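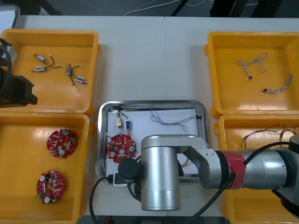

How many bins does a person need for small parts? Fewer than the catalog says, and one more than you have.

I came to this late. For years I kept everything in a single drawer, where 42 connectors had become one connector with 42 ends. Precious Quiambao, who shares my bench and my rent, called it the nest.

Then I read the Tidness guide to sorting, which wants a divider for every part and a label for every divider. I tried it. By May I owned more labels than parts, and I still couldn't find a fuse.

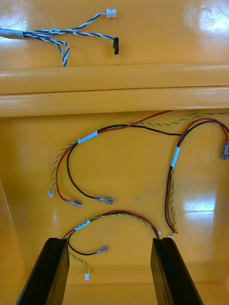 Wire harnesses, three of them with white labels.

What I want is dull: shallow bins, one kind of thing in each, and a clear spot in the middle to work. Wires will tangle in there - let them. A tangle of wires is at least all wires.

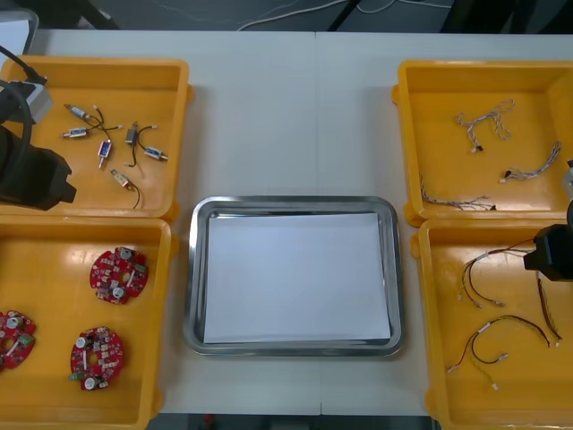 Precious holds out for lids. Lids are where good bins go wrong, in my view, as a lid is an invitation to stack, and whatever you need lives in the bottom one. She has ordered 2 anyway.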